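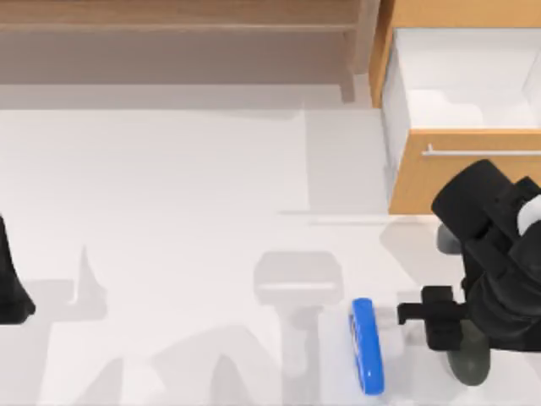

Offene Schublade am Schrank, links davon das Regal.

Keimprüfung Roggen, März, Eintrag 8:40 Uhr

Zweite Zählung der Partien aus Wurow. Der Ansatz steht jetzt seit sieben Tagen bei 20 Grad, Zwischenlage Filterpapier, vorher fünf Tage Vorkühlung. Insgesamt laufen 41 Partien, davon sechs mit wiederholtem Ansatz wegen Schimmel.

Flurkska keimt gleichmäßig. Die Wurzeln sind kräftig, nur in einer Schale sitzen ein paar verdrehte Keimlinge, die ich als anomal gewertet habe. Harries ist deutlich langsamer, die Koleoptile steckt bei vielen Körnern noch fest. Hatten wir im letzten Jahr auch, damals hat sich das bis zur Endzählung zum Teil ausgeglichen.

Stand normale Keimlinge über alle Partien: 2.599. Nicht gekeimt, aber beim Drücken noch fest: 734. Die bleiben drin. Weiche und verfaulte Körner habe ich herausgenommen und in der Liste abgezogen.

Trefor Gwynne fragt, ob wir bei Harries mit Gibberellinsäure nachhelfen. Ich bin dafür, aber nur in einem getrennten Ansatz und mit eigenem Kürzel. Sonst lassen sich die Reihen nachher nicht mehr vergleichen.

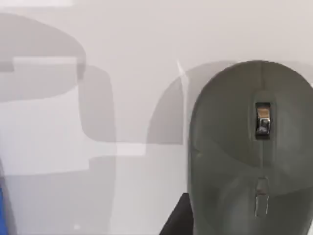 Maus mit Scrollrad, von oben.

11:15 Uhr. Zahlen in die Tabelle übertragen. In Spalte F war die Formel verrutscht, die anomalen Keimlinge wurden doppelt abgezogen. Betrifft die Zeilen der ersten Zählung. Korrigiert, alte Fassung unter dem bisherigen Namen liegen gelassen.

Tausendkornmasse nachgeholt. Bei Flurkska 34,2 g, bei Harries 29,8 g. Harries hat viel Schmachtkorn, das erklärt vielleicht einen Teil der Verzögerung. Gezählt wurden jeweils acht mal hundert Körner, Ergebnis auf 1.000 hochgerechnet wie üblich. Die Streuung lag bei Harries knapp unter der Grenze, also keine Wiederholung.

Feuchte ist bei beiden in Ordnung. Bei einer Tüte von Ulletus fehlt die Angabe zum Erntejahr. Nachgefragt, noch keine Antwort. Bis dahin läuft sie ohne Jahrgang mit und kommt nicht in die Auswertung.

Filterpapier reicht noch für einen Ansatz. Bitte das dickere bestellen, das dünne reißt beim Umlegen.
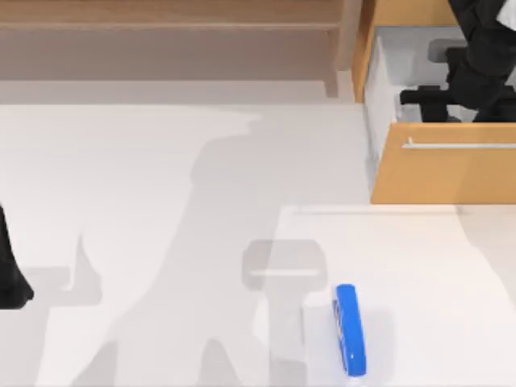
Wann gilt ein Korn als frisch und nicht gekeimt, wann als tot?
Entscheidend ist der Zustand am Ende der Prüfung. Ein Korn, das Wasser aufgenommen hat, fest und sauber geblieben ist und noch keimen könnte, zählt als frisch. Ist es weich, verfärbt oder verschimmelt und zeigt keinen Ansatz eines Keimlings, zählt es als tot. Im Zweifel aufschneiden und Tetrazoliumtest machen.

15:30 Uhr. Schalen nachgefeuchtet, pro Schale 2 ml. Reihe C im Keimschrank nach unten gesetzt, oben trocknet sie schneller aus. Offen: Kürzel für den Säureansatz, Erntejahr Ulletus, Endzählung Harries.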